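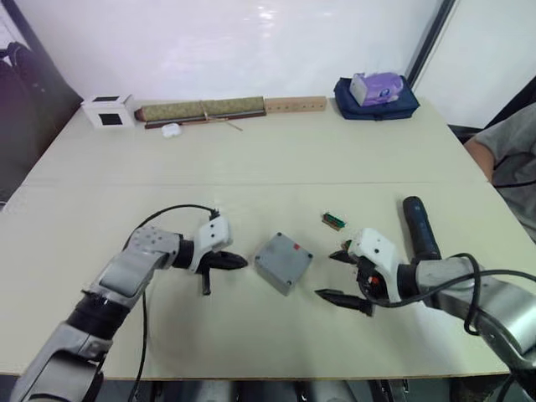
Clearing the bench for a small electronics job

Print this page | E-mail this page

Search tips Enter keyword Go

A circuit board and the plastic box it belongs in will fit on a corner of any table, and that is where most people try to do the job. Give them the middle of a large one instead. A pale top is best. Black screws show up on cream or white and vanish on dark timber.

If your table is made of two sections, run a strip of masking tape along the join before you start. Small washers find that gap every time. Peel the tape off the same day or it will leave gum behind.

Setting out

Wipe the top with a barely damp cloth and let it dry. Push jars, boxes and anything else you want to keep handy to the back, against the wall. Set the box in the centre and the board beside it, flat, with nothing stacked on it. Hold a board by its edges. Unplug whatever it came out of, and take out any batteries.

Cables

Loose cable is what drags things onto the floor. Loop the slack and tie it with a hook-and-loop strap, colour-coded if you have several leads. Long leads should come in from the side or the back, never across the front edge where your sleeve will catch them.

Screws

Ramesh Nautiyal of Drendstead uses an 11-hole muffin tin (one hole rusted through) and fills it in the order the screws come out. An ice cube tray does just as well. For plastic housings, turn each screw backwards until you feel it drop into the old thread, then tighten by hand. Stop when it is snug. Plastic strips easily.

Cleaning the box

Matte grey plastic marks if you scrub it. Use a soft cloth, warm water and one drop of dish soap, with the board well out of the way. For sticker residue, try a little cooking oil, leave it ten minutes, then wash it off. Don't use acetone.

Storing spare boards

Anti-static bags can be had in packs of 100, and Ye-rin Seo writes the date and the appliance on each one in marker. Keep them in a shoebox indoors. Ours spent February in the garage and the labels fell off.

Last updated May 22, 2018

Contact us | Copyright Clelus Home Tips | Back to top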